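Okmont tabletop handling, progress report for May

Data collection stands at 2,593 of 3,844 planned episodes. The shortfall comes from one fault, logged six times: the wrist joint dropped out of position control during a reach and the arm coasted before the brake engaged. No one was hurt. The toy kitchen tasks are on hold at Station 4.

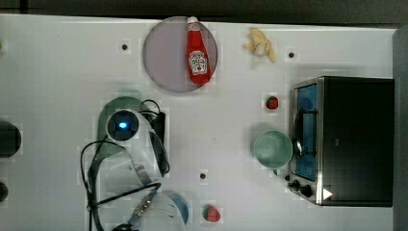

Lawal Sani replied to the draft that a brake delay of any length should be treated as a safety matter, and asked that the station stay locked out until the cause is confirmed. We have agreed to this.

Bench tests point to a voltage sag on the wrist supply when the gripper closes under load. Skavex is sending a replacement regulator. Episodes recorded within an hour before each fault have been set aside for review by Yuzuki Matsuda. No change to the budget is requested.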